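Bench notebook, September, just after lunch

Presik trial kit, second week

Right, where had I got to. The kit from Presik is a trial loan through Vukby, who want to sell us the gripper, the force software and a year of support as one bundle. Quote on the desk is 1,838 for the lot, or 1,705 if we skip the support (I'd keep the support, having read the manual). We're only judging one thing, whether it can refit memory in old workstations well enough to be worth having on the Vurbridge refurb line.

Spent the morning re-teaching the pick from the fixture. The narrow fingers are lovely for getting between things but they don't forgive a crooked pick, and if the module sits even slightly skewed in the jaws you can forget about the slot. Slowed the close right down and that helped a lot. I also moved the approach point higher, as I was getting nervous about the edge of the case on the way in!

Then on to the Dell with the lid off, lying on its side, eight slots in two banks with the CPU socket between them. Started with the upper bank. I like that the software lets you stop just above the slot and nudge the position by hand before you commit to the push, and I used it every single time.

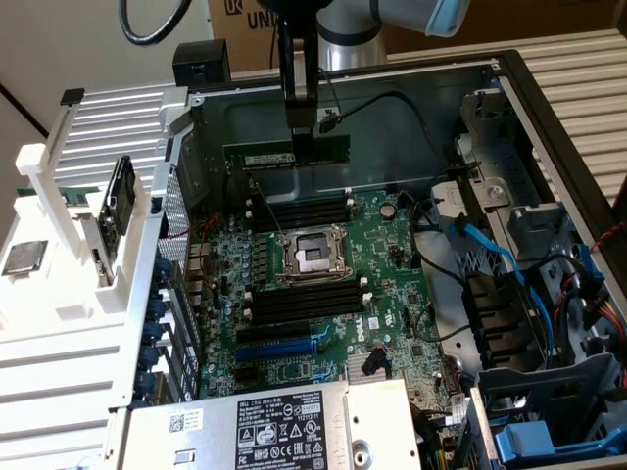 Insertion runs

Did 32 runs before tea. Most went in sweetly on the first push. The bad ones nearly all had the same look on the force trace, a little early bump and then a flat bit, which I take to be one end of the module riding on the latch. The Presik default is to push harder when that happens. No thank you. I've switched it to back off and try again, and I'd want that as the factory setting before we put customer boards anywhere near it.

Cable on the gripper wants watching too. It was fine today but I wouldn't fancy it on the lower bank without a clip or two. Must ask Vukby if they do a shorter one.

Versus the Dong

The Dong kit is cheaper at 1,215 and its fingers are sturdier, but they're fatter as well, and with slots this close together I can't see it managing without fouling the neighbour. No force trace either, only a pass or fail light. I'd still like a go on one if Vukby can get hold of it.

To do

Lower bank, same settings, no fiddling first.
Write up the back-off setting properly so someone else can repeat it.
Ask Presik about spare fingertips, price and how long they take to arrive.
CPU placement is in the brochure but I'm leaving it till the memory is boringly reliable.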